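Support > Prondum Gripper Kit > Tickets > 2347

Opened 9th May, status: waiting on support

Hi folks! Me again, with the Prondum kit (firmware 553, soft-pick mode on). The job is lifting the top slice off a stack of sandwich bread on a plate, and it keeps coming up with two slices, or it nudges the whole plate along the tiles. I've been using the same old bread for the tests, mold and all, so I don't waste a fresh loaf every time.
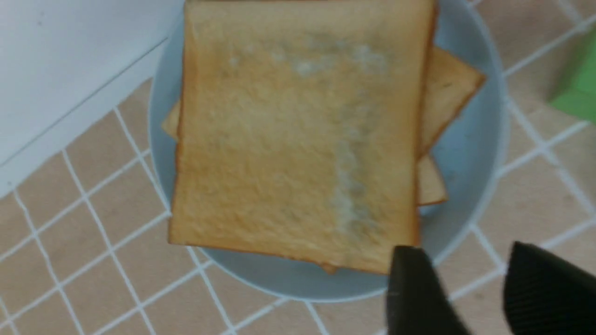

So far I've dropped the grip force from 1000 to 130, which helped with the squashing but did nothing for the double picks. I also redid the wrist camera calibration twice (the long one, with the card!) and got a pass both times.

My guess is the edge finder gets confused when the slices don't line up. Is there a setting for that? The January manual mentions "layer offset" but I can't find it in the menu anywhere. Happy to send logs, just tell me which folder.

Contact Prondum Support, Soletdale | © Prondum | Back to top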